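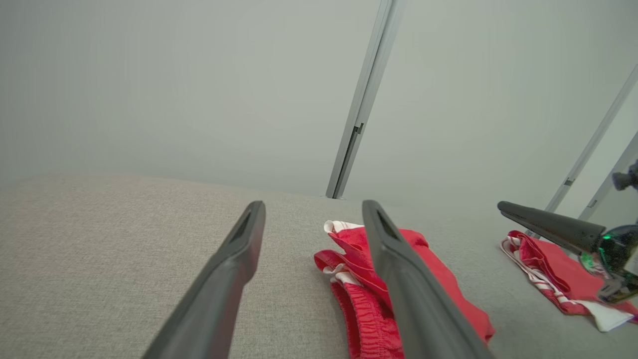
Red shorts with a bit of white at the waist.

Hostport House
Spring Safety Walk-Through, with Comments
Date of walk-through: April 21, 2023
Walked by: Firouzeh Babaei and Ashraf Helmy
Comments written up by: Firouzeh Babaei
Copies to: Gholamreza Vahidi, Parvaneh Sharifi, the binder in the front hall

Key: OK / FIX (needs doing before guests arrive) / WATCH (fine for now, look again in July)

First of all, a big thank you to everyone who cleared the hallways before we came through. Last spring we spent most of the morning moving bicycles, and this year we hardly had to move a thing! The form is the same one as before, with two lines added to the laundry section at Ashraf's request. My comments run long, I know, but people have told me they do read them, so I am taking them at their word.

1. FRONT ENTRANCE AND HALL

1.1 Front door opens fully from inside without a key: OK
1.2 Door closer pulls the door shut gently: FIX
Comment: It shuts, but it shuts like it's mad at you. Ashraf gave the little screw a quarter turn and it was better for three tries and then went right back to slamming. Parvaneh, would you ask Shahab Shokri to stop by with the right oil or a new closer, whichever he thinks best? A small child with fingers on that door frame would have a very bad day.
1.3 Mat lies flat, no curled corners: OK
Comment: New mat, very nice, thank you to whoever picked the green.
1.4 Emergency numbers posted and readable: FIX
Comment: Posted, yes. Readable, only if you stand with your nose to it. Please reprint in large type and put the house address at the top. Guests calling for help from an unfamiliar place often can't say where they are, and our street number (236) can't be seen from indoors.
1.5 Hall light works from both switches: OK

2. STAIRS AND LANDINGS

2.1 Handrail firm along its full length: FIX
Comment: Firm at the bottom and firm at the top, with a wobble near the turn. You can feel it if you lean your weight on it the way a tired person would with a suitcase in the other hand. One bracket has pulled a little from the plaster. I put a strip of blue tape on the wall next to it so it can be found again.
2.2 Treads sound, no loose nosing: OK
Comment: The third one from the top still creaks. We jumped on it, both of us, and looked at it from underneath in the closet, and it is just a creaky stair. I am rather fond of it.
2.3 Nothing stored on stairs or landings: OK
2.4 Night lights on each landing: WATCH
Comment: All lit. The upper one flickers when the bathroom fan goes on, and I would like somebody who knows wiring to tell me that's harmless before I stop thinking about it.

3. SMOKE AND CARBON MONOXIDE ALARMS

3.1 Every alarm sounds with the test button: FIX
Comment: All of them sounded except the one outside the back bedroom, which gave a sort of cough. Ashraf changed the battery and it coughed again. The date on the back says it is past its life, so please replace the whole unit. We've moved the spare from the linen closet into that spot for the time being, and it works, loudly.
3.2 Carbon monoxide alarm near the boiler room: OK
3.3 Alarms free of dust and paint: OK
Comment: A soft brush on the vacuum hose does this job beautifully, and it only takes a minute while you already have the vacuum out.
3.4 Alarm log filled in monthly: WATCH
Comment: Filled in through the winter with one month blank. I expect it was tested and not written down, as the handwriting before and after is the same, but please write it down.

4. KITCHEN

4.1 Fire extinguisher charged, pin in place, reachable: FIX
Comment: Charged and pinned. Reachable is another matter, with the bread box in front of it. We moved the bread box to the counter by the window. I'm begging you all to leave it there.
4.2 Fire blanket hanging within reach of the stove: OK
4.3 Stove knobs turn and click off properly: OK
4.4 Outlets near the sink trip and reset: OK
4.5 Cords in good shape: FIX
Comment: The kettle's cord has a soft brown place near the plug. We've taken it out of use and tied a note to the handle. Please don't untie the note and make tea, however much you want tea! There is a perfectly good saucepan until the new kettle comes.
4.6 Knives stored in the block or rack: OK
4.7 Cleaning products away from food and up high: OK
Comment: Much improved. Last year they were under the sink with the onions.

5. LAUNDRY ROOM

5.1 Dryer lint screen clean: OK
Comment: Clean when we looked, with a sign over it now that says to empty it each time. If the screen looks shiny and water sits on top of it when you rinse it, give it a scrub with dish soap and an old toothbrush and let it dry fully before it goes back.
5.2 Dryer duct clear to the outside: FIX
Comment: We ran the dryer and I stood outside with my hand up to the vent, and the air coming out was weak. Ashraf pulled the machine forward and found the duct squashed flat behind it. He rounded it out as well as he could, and there was a good deal of lint in the bend. It needs a proper length of rigid metal duct and a cleaning all the way through. Please leave the dryer unplugged until that's done, and use the lines in the yard. We had a lovely breeze the day we were there.
5.3 Washer hoses free of bulges and cracks: WATCH
Comment: No leaks, but I don't know how old they are and neither does anyone I asked. Gholamreza, if there is a receipt in your folders, I'd be glad of a date.
5.4 Floor dry, drain clear: OK
5.5 (new line) Pockets checked before washing, with a dish for what turns up: OK
Comment: This was Ashraf's idea after the lighter last summer. The dish is on the shelf. Swim shorts and beach things tend to come in with sand, shells and the odd fishing hook in the pockets, so shake them out in the yard first and turn the pockets inside out. Anything with sunscreen or cooking oil worked into it should be washed well and dried on the line.
5.6 (new line) Loose cords and ties knotted before machine drying: WATCH
Comment: Drawstrings get caught around the drum, and then the waist of the garment is stretched and somebody is sad. Knot the ends together or use a mesh bag. I've marked this WATCH only so we remember to see how people get on with it.
5.7 Iron unplugged and cool when put away: OK

6. BEDROOMS

6.1 Windows open and stay open on their own: FIX
Comment: The back bedroom window has to be held up with a book. It's a good book, too, and somebody was partway through it. The sash cord is gone on the left side. This counts as a way out in a fire, so please treat it as one of the first jobs.
6.2 Bunk ladders hooked on and tight: OK
Comment: Shahab tightened these in the winter and they haven't budged.
6.3 Guard rails on upper bunks: OK
6.4 No extension cords under rugs: FIX
Comment: One, in the room over the porch. The cord itself is fine. Run it along the baseboard, or better, move the lamp nearer to the outlet.
6.5 Tall furniture fastened to the wall: WATCH
Comment: All the dressers are strapped. The narrow bookcase from Grarkport came without a strap and stands in the corner with only a few paperbacks in it. Please keep it that way until a strap is found.

7. BATHROOMS

7.1 Hot water temperature at the tap: FIX
Comment: Too hot upstairs! Ashraf had the kitchen thermometer and we both agreed that a child could be scalded. The heater wants turning down a notch, then a check at the farthest tap the next day.
7.2 Non-slip mats in tubs: OK
7.3 Grab bar by the downstairs tub: OK
Comment: I hung on it with both hands and it didn't move.
7.4 Medicine cabinet latch: OK

8. OUTSIDE

8.1 Path level, no tripping edges: WATCH
Comment: The root by the gate is lifting a paving stone again. A bit of white paint on the edge would help in the evenings.
8.2 Porch boards and railing: OK
8.3 Clothesline at a safe height: FIX
Comment: The long line sags to just about neck height in the middle, right where the children run. Tighten it, and tie a few strips of bright cloth along it so it can be seen at dusk.
8.4 Grill away from the wall, gas turned off at the tank: OK
8.5 Shed locked: OK
Comment: Key is on the hook, with the label facing out.

WHO IS DOING WHAT

Shahab Shokri: door closer, handrail bracket, window sash, clothesline
Gholamreza Vahidi: new alarm, dryer duct, hose receipt if it can be found
Parvaneh Sharifi: emergency sheet, kettle, water heater, the cord in the porch room
Ashraf Helmy: flicker on the upper landing (he will ask his cousin), bookcase strap

Money: there is $78 left in the small repairs envelope, enough for the kettle and the paint and probably the alarm. The duct will have to come out of the main account. Please keep the receipts, even the tiny ones.

When a job is finished, write your initials and the day next to the item in the binder copy, and if you find something on the way that isn't on the form, add it at the bottom in pencil. I'll come by for the second look in July, and I would love some company on the stairs section if anybody has a free hour. Lunch is on me.

Firouzeh

Added in pencil, binder copy: Bread box is back in front of the extinguisher. Moved it again. – P.S.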